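Two-arm station on the chair line, what happened to your crew?
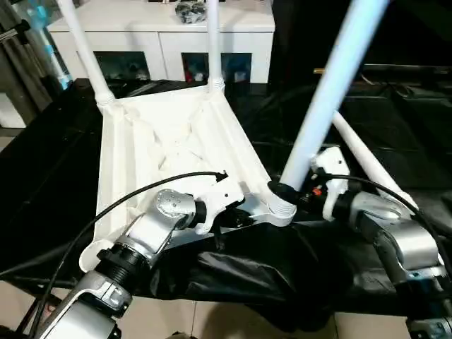 Seat upside down, one arm on each side, legs up.

Posted in: Shop Floor > Assembly & Packing
13 replies | 6 shares

dmazurek
We make plastic chairs at Cronin and management has put a two-arm station in for handling the seats. Before that it was two people per table, one holding and one fitting legs. Now it's one person watching. They say no layoffs before March. For those who already went through this, what changed for you?

vanrooij_h
Our shop got one from Gadex. The quota went from nearly 600 a shift to a number I won't post, and the people who used to fit legs got moved to packing. Same pay, but packing is on your feet all day. Ask about the quota first.

Lucyna K.
My wrists quit hurting after six weeks off leg fitting. I don't miss it. Pushing legs into tight sockets for a full shift is bad work and I'd rather a machine had it.

vanrooij_h
Fine, but you got a job out of it. Two of our temps didn't get called back.

Lucyna K.
Temps weren't called back the year before either, and we had no arms then.

zofia_a
I run the cell at Justovau. It stops when a seat comes in with flash on the rim, because the grip isn't where it expects. So I trim rims and clear stops. Call it a different job. I had to fight to get the operator rate for it, and it took till my third review. Get the job title in writing before you sign the training sheet.

dmazurek
Training sheet is already signed. Is that a problem?

zofia_a
Not by itself. Go back and ask what grade it puts you on.

Lumturie
Does yours fit the legs too or only hold the seat? At Vovetti they told us it would do everything and a person still ends up checking every leg by hand.

dmazurek
Supposed to do both. Checking is still us for now.

vanrooij_h
Then they still need two people and somebody should say so at the meeting.

Lucyna K.
One person can check legs, Henk.

dmazurek
Meeting is after the holidays. I'll bring up the grade and the quota and post what they say.

Load 6 more replies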